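Category: Workshop notes / Grippers / Faults and fixes

October, by Raíssa Guerra

When the gripper lets go of your magazine: checking worn finger pads

If you run hand-held grippers for long enough, you will meet this fault. Ours turned up while we were picking flat, shiny things off a white table, and for a good while I blamed the software, then the lighting, and then (sorry, Reinaldo) the operator. Out of 403 picks, 27 ended with the booklet slithering out sideways, and nearly all of those were glossy covers. Plain card was fine, which is what finally sent me to look at the pads.

You'll need a small torch, a soft cloth, a fresh strip of pad covering and a cup of tea, as none of this should be hurried.

Step 1. Stop and make it safe

Switch the unit off at the Plituleck controller and wait for the light to go out. Please don't rely on the pause button! Reinaldo Assunção once had the fingers close on his thumb while it was paused, and he still brings it up at lunch.

Step 2. Look at the covering on both pads

Open the fingers wide and set the gripper over a plain table beside whatever it has been dropping, so you can see the black covering against something pale. Look along the lower side of each pad and then along the top edge, where the two small round holes are. You are after fraying, or a ragged strip starting to come away.
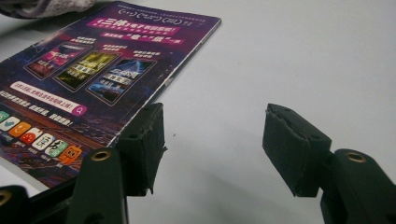

Step 3. Strip and re-cover

Peel the old covering off slowly, from the torn edge inwards, and wipe the block underneath until the cloth comes away clean. Press the new strip on from the middle outwards and leave it overnight if you possibly can. Always do both pads together, even when one looks much better than the other, or they will grip unevenly and you'll be back here within the week.

Step 4. Check the brass inserts

While you're in there, see that the round inserts in the arms sit flush and don't turn under a fingertip. If one does, put the gripper aside and ring us.

Step 5. Test on something glossy

Start with a magazine you don't mind creasing. We now change our coverings every 2,000 picks.

Contact the Olport workshop | © Olport | Back to top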